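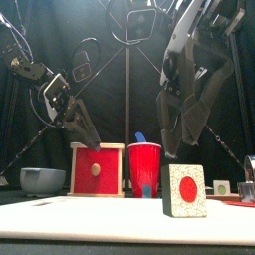
# Table Pieces, July: the red box and its neighbours

Gallery > Shelf and Table > Table Pieces

Gallery Workshop Notes Borrowing Visits Contact

Welcome back, and thank you to everyone who wrote in after the last gallery asking when the red box would have its turn. It has taken me longer than I promised to get this page together (I do say that every time, I know) but I have had a lovely few evenings writing up the notes, and I hope you'll find something in them even if boxes and bowls aren't usually your thing.

For anyone new, Cotolow is a small lending collection of plain household objects. We lend them out for still-life drawing, for window displays, for children's classes and now and then for somebody's dinner table. Our list has grown to 400 pieces, and most of them are things you would walk past in a kitchen without a second look. I like them better for that. A bowl doesn't have to be grand to be pleasant to draw, and a good strong red will cheer up almost any table you put it on.

The red box

If you only borrow one thing this summer, do let it be this cube. It is wood, painted red, with a frame of light natural wood left showing around the edges, and I think that pale edging is what makes it such a pleasure. A beginner can find the corners straight away, and somebody with more practice can spend a happy hour on how the red changes from one side to the next. Iddrisu Ackah looked after the repainting for us. He rubbed it down with 400 grit paper and gave it 2 coats, with what felt to me like a very long wait in between, and he was quite right to make me wait. It is number 324 on the list if you would like to ask for it. Please wipe it with a dry cloth only, and don't let anybody stand a mug on the top.

The pale grey bowl

I have a soft spot for this one. It is a rounded shape with a rim that rolls over just slightly, and that little roll is harder to draw than it looks! Abena Asamoah uses it for her Saturday group and always starts them on the rim before she lets them anywhere near the rest. It goes well with strong colours because it keeps so quiet beside them. You are welcome to put fruit in it – lemons are nice, and so are onions with their skins on – but give it a rinse before it comes home, please, as the last time it travelled it came back with a good deal of onion skin in it.

The red cup

People ask whether the cup and the box were bought as a pair, and they weren't. The cup arrived in a mixed crate from the Lumis clearance, wrapped in newspaper along with a gravy boat and a lot of odd lids, and Encarnación Ortuño was the one who thought of putting it on the same table as the box. I wasn't sure at first. I thought one red thing was plenty, and then I spent a whole afternoon moving the cup nearer and further off and came round to her way of seeing it. If you are arranging them yourselves, try leaving a gap between the two and see what you think.

The speckled white block

A great favourite with the younger ones, who like counting the speckles and never agree. I use it mostly as a resting place for the eye, somewhere light to look after all that red. It is handy under a lamp too, as a pale block will show you where your shadows are falling long before a dark one does. Abdul-Rahman Alhassan draws it over and over with the softest pencil he can find, and he has very kindly said that his drawings can go up in the corridor when the Psarras prints come down.

A few words about arranging

I am fond of a row, simple as it is. A dark cloth behind and a pale surface underneath will do most of the work for you, and then you can shuffle things along until it feels comfortable. Try the same pieces in the morning and again after tea. I did this at home with a jug and two pears and was late for supper.

Borrowing

The pieces can be borrowed separately or together, and the Waltus crate with the rope handles is big enough for the lot if you pad it well with tea towels. Collection is from the side door, from ten in the morning. Do ring the bell twice, as I am often at the back with the kettle on.

If you make a drawing or a painting of any of them, I would love to see it, finished or not. Send it in or bring it along when you return the pieces. Next on my list are the enamel jugs, and after those the baskets, as soon as I have found all the handles.

Araba Mensah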